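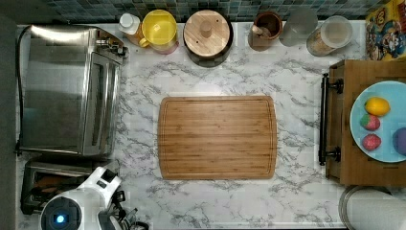

Morfudd Jenkins says you should put your best poem first, your second-best poem last, and hide the rest in the middle in whatever order they fall out of the folder. She told me this over the phone while I was complaining about my chapbook, and she's had more chapbooks taken than I have, so I'm going to give her method its due before I tell you what I do instead (it's slower, and it involves a hallway).

How to put a chapbook of poems in order

I've done this three times for my own manuscripts and a bunch more for friends, and I still feel like I'm going to throw up at the start of it. You've written the poems. You like most of them. And now there's this stack, and somebody at a press is going to read it from the top, and you have to decide what "the top" is!

Everything below is for a short manuscript, one you could read in a single sitting. My most recent, Staltholm, came to 20 poems and 2,882 words, titles included. If you're wrangling a full-length book with sections, a lot of this still works but you'll want to do it section by section and you'll want a longer hallway.

What you need

The poems, printed, one side only. Each poem gets its own clip if it runs past a page.
A pencil.
A floor you can leave alone overnight.
Small sticky notes, any color.
Tape, for the end.

Please do print them. I tried it once by dragging files around on my laptop and I ended up with an order that was basically alphabetical with some feelings. You need to be able to see the shapes of the poems next to each other, the skinny one beside the big prose block, and a list of titles won't show you that.

Step 1. Read the stack out loud in the wrong order

Shuffle it. Really shuffle, like cards. Then read the whole thing out loud, start to finish, without stopping to fix anything. You will want to fix things. Make a tiny pencil dot in the margin and keep going.

I do this first thing in the morning, before email, when my voice is still kind of gravelly and I can't perform. With Staltholm the shuffle put two poems about my grandfather's truck right on top of each other and I found out they were the same poem. Same turn, same last image, one of them in couplets. I'd written them two years apart and had been sort of proud of both. One went in the drawer.

So that's part of the job here too: the shuffle finds your duplicates. Watch for words as well. I had "hinge" all over the place. It's a great word and you get to use it once, maybe twice if you're brave.

Step 2. Write one thing on each sticky note

On each poem, stick a note with the last word or last image of the poem, and nothing else. Don't write the theme. I used to write themes ("grief," "mom," "Ohio") and then I'd sort by theme, and I'd get a manuscript that read like a filing cabinet, with all the grief in one drawer and all the Ohio in another, and by the third Ohio poem the reader is looking out the window.

Endings are more useful, for me anyway, as the ending is what's still hanging in the air when the page turns. If a poem ends on a kid holding her breath at the bottom of a pool, then the first line of the next poem lands in all that water whether you meant it to or not. You may as well mean it.

Step 3. Make four piles

I make four, and I make them fast, without rereading:

Doors. Poems that would let a stranger in. They tell you who's talking or where we are, or they just have a really friendly first line.

Rooms. Poems that are doing the main business of the manuscript. Most of the stack will go here.

Windows. The odd ones. The funny one, the list, the one about the eel. Poems that give people some air.

Stairs. Poems where the speaker is different afterward. You'll have very few of these, and if you think you have lots, go look again.

Dong-hyun Oh thinks my names for the piles are silly and calls them A, B, C and D, and his manuscripts are gorgeous, so call them whatever you want.

Step 4. Find your opener

Go to the doors pile. Morfudd's rule would have you pick the strongest poem there, and sometimes that's right. But I've talked myself into opening with the strongest poem and then watched everything after it look a little underfed. What I'm after is a poem that teaches the reader how to read the others. If the manuscript is going to jump around in time, the opener should jump once. If you're going to be funny in the middle, let there be one small joke up front, so people know they're allowed.

Test it this way. Read the opener out loud and then read any random room poem. Does the room poem sound like the same person wrote it? If it does, for three or four random pulls, you've probably got your opener. My opener for Staltholm was a poem I'd nearly cut, a little ten-line thing about waiting for a ferry. It had run in Plaltell and I had more or less forgotten about it.

Step 5. Lay it out on the floor

Opener at one end. Now walk it down the hallway. I set the stairs poems first, spaced out, with big gaps between, and then fill in rooms and windows around them. I like a window right after a stair (you've just put your reader through something, let them look at the eel for a minute), but two windows in a row gets slack.

Look at the shapes now. Stand up and look down at it like you're a bird. Three long poems together will feel like a wall. A string of very short ones will feel like you ran out of things to say, even if each one's terrific. Squint. Move stuff.

Then go to bed. I mean it about leaving it overnight. If you have a cat, close the door, and if you have a toddler, God bless, use the top of the bookcase.

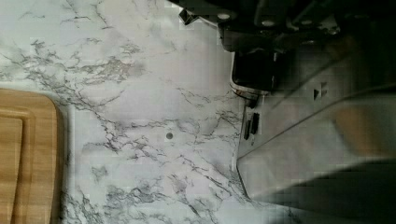 Page last changed: February (reworked Step 6, fixed the note on contest reading fees)

Step 6. Read the seams

Next day, don't read the poems. Read only the last two lines of each one and the first two lines of the next. All the way down. You'll be on your knees for this, put on soft pants.

You're listening for three kinds of trouble. There's the echo you didn't want, where one poem ends on snow and the next one starts on snow and it sounds like a cough. There's the lurch, where we go from a deathbed to a birthday party and it comes off as careless. And there's the one I was missing for years, which is the seam that's too smooth. Poem ends with a door, next poem starts with a key. It's so pleased with itself! A few of those and the reader starts noticing you back there, moving the furniture. Flurina Pfister caught me on this. I'd sent her an early order and all she wrote back was "stop winking," and I sulked until Friday and then pulled the thing apart.

In the older version of this page I told you to fix a bad seam by swapping the second poem. I've changed my mind. Try changing a title first. A title is the first thing in the seam and it's the easiest thing in the whole manuscript to change. A plain title with a place name in it can soak up a pretty awful lurch.

Step 7. Pick the last poem, then try the one before it

Choose your closer however you like. Biggest, quietest, whatever's calling you. Then take it out and see how the manuscript would end without it. I do this every time and more often than I'd like to admit, the next-to-last poem is the better ending, and the one I'd picked was there to explain things. If you miss the closer, put it back. If you feel relieved, well, there you go.

Staltholm ended on a poem with a big swelling finish, bells and everything, right up until the week I sent it out. Now it ends on a woman asking what time the pharmacy closes.

Step 8. Get it read, but ask the right question

Give it to one or two people, tops. Don't ask "do you like it?" and please don't ask them to suggest an order, or you'll get a totally different book back and you'll lose a month. Ask this: where did you put it down? Everybody puts it down somewhere, to get coffee or check their phone. If two people put it down in the same spot, go look at that spot.

Aminu Bako read mine and put it down after the eel. Byung-chul Jin also put it down after the eel. I love the eel poem. I moved it four pages later and shortened it.

Step 9. Tape it and type it

Once you have an order you can live with, number the pages in pencil, tape the sticky note with the opener's title to the front so you don't lose track of which stack is which, and only then go reorder the file. Make your table of contents last. Check every title in it against the poem itself, especially the ones you changed in Step 6. I once sent a manuscript to the Flukitness contest with a table of contents listing a poem that wasn't in there anymore. They were nice about it. I did not win.

A few odds and ends

If the press wants an acknowledgments page, keep it in the same file but don't let the previously published poems boss your order around. Nobody reading for a contest cares that the published ones come first, and they may be reading blind anyhow.

Reading fees are all over the map right now, so check the guidelines page on the day you submit and don't trust any list, including the one I used to keep on this page.

If you've got one long poem that takes up a third of the manuscript, put it down on the floor before anything else, even before the opener, and build out from both sides. I tried it the other way with Ko and had to start over twice.

And keep the old orders. I write them on index cards and rubber-band them to the draft. The order that Staltholm finally went out in was very close to the second one I'd tried, back in the fall, before all the improvements.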